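The Second Pair

The budget was due at four, and at ten past one Hedvig Sundqvist still had a blank line where the grippers were supposed to go.

She had taken over equipment planning at Karnska in October, when the man who used to do it moved to the coast. He left her a spreadsheet with nineteen tabs. One of them was called DO NOT USE and all the others drew their numbers from it.

The quote from Vollance was for hand-held grippers, sold in pairs, $1,837 a pair. The quote from Gukthorpe was $704 a pair, with replacement finger pads extra. She had called Gukthorpe twice to ask how much extra and had been told both times that someone would call her back.

She took her laptop and went up the stairs to the mezzanine.

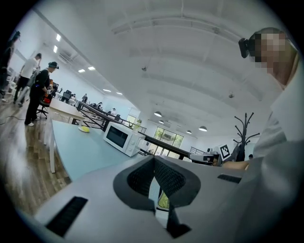 "I need you for five minutes," she said.

Valquíria Coutinho was at the end of the railing with a cup of coffee. She ran the sessions, and she had been asking for a second pair since spring.

"You said that yesterday and it was an hour."

"Yesterday I had the warranty question. Today I only have the money question. If I buy you the Vollance pair, I can't buy the Twal arm until next year."

"What would the arm do until next year?"

"Sit on a desk, I suppose."

"We have one that sits on a desk." Valquíria drank some of the coffee. "How many pads do you have down for the cheap ones?"

Hedvig turned the laptop around. She had put in $313 for pads, a number she had gotten by looking at last year's pads and guessing. Valquíria read it for longer than it took to read.

"That gets you to summer," she said. "Then somebody comes to your door, and it's me."

"And the expensive ones?"

"I don't know. I've never had the expensive ones."

Hedvig wrote that down. It was the first answer all week that didn't have a sales department behind it.
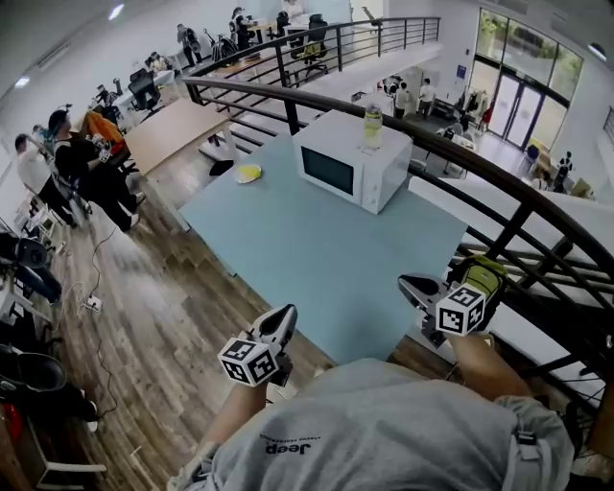 They stood at the railing and went through the rest of the tab. Spare cables stayed. The new chairs came out. There was a line for $800 marked "misc. table," and neither of them could say what it was for. Hedvig wanted to delete it, but the cell was linked to four other tabs, and when she tried, the total turned into a row of pound signs. She put it back.

"Use it for pads," Valquíria said.

"It says table."

"Pads go on the fingers, the fingers go on the table. Who reads it?"

"Finance reads it."

"Then ask them what it's for."

At twenty to three Hedvig went back down to her desk and called finance. The woman who answered said the table line had been there before her time, and that she had always assumed it was Hedvig's.

She typed in one Vollance pair. She moved the Twal arm to next year and left a note beside it saying who had agreed to that, with both their names. Then she changed the word "table" to "tabletop equipment" and saved the file under a new name - the old one was still open on somebody's computer and wouldn't let her in.

Gukthorpe called at ten to four. The man was friendly and had the price of the pads in front of him. She wrote it on the back of the Vollance quote, thanked him, and sat looking at it with her coat half on.

Then she took the coat off again and opened the tab called DO NOT USE.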